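Reading time: 2 min
Filed under: Practical Chemistry / Student Chapters

Chapter 10
Solutions and How Fast They Form

Salt disappears into a pan of water in a minute or so. Sugar does the same in tea, though more slowly if the tea has been left to stand. In both cases a solid, the solute, has spread evenly through a liquid, the solvent, to make a solution. This chapter deals with two questions that are often confused. The first is how much of a solid will dissolve. The second is how long it takes.

The amount is set by the solute, the solvent and the temperature. Stirring has no effect on it. A saturated solution of potassium nitrate at room temperature will take no more solid however long it is stirred, but it will take a good deal more if it is warmed. Common salt behaves differently, and its solubility changes very little between a cold day and boiling point.

The time depends on other things. Small crystals dissolve faster than large ones, as they have more surface for their mass. Warm solvent works faster than cool. Stirring carries dissolved material away from the crystal surface and brings fresh solvent to it.

A glass rod is enough for most school work. Where a solution has to be kept moving for 30 minutes or longer, a magnetic stirrer is used. A small coated bar is placed in the beaker, and a magnet turning under the plate makes it spin. Many models also heat, so that temperature and stirring can be set separately.

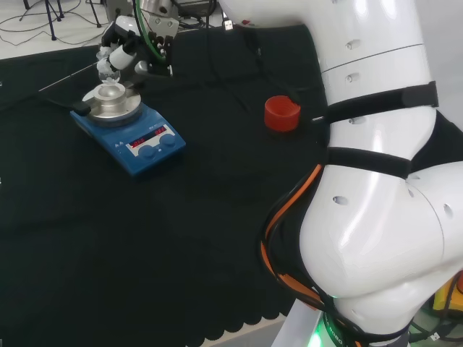
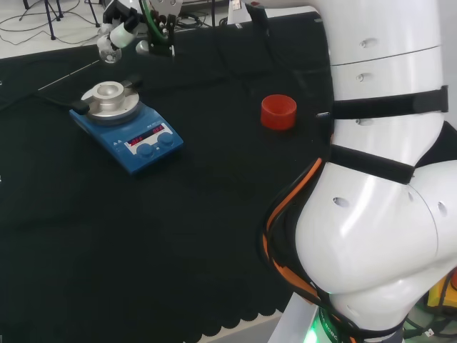 10.1 Before you begin

You should already be able to read a thermometer at eye level, use a balance and draw a line graph with a suitable scale. If you are unsure of any of these, go back to the exercises at the end of Chapter 2.

The results used in this chapter come from a class taught by Ginette Landry. Her pupils worked in pairs and recorded the time taken for copper sulfate crystals to dissolve at several temperatures. Ravinder Ross repeated the work the following August with powdered solid, and his table is printed beside hers in section 10.4.

Key words: solute, solvent, solution, saturated, solubility, concentration

Write down what you think each word means before reading on. Keep your list, as you will be asked to correct it at the end of section 10.2.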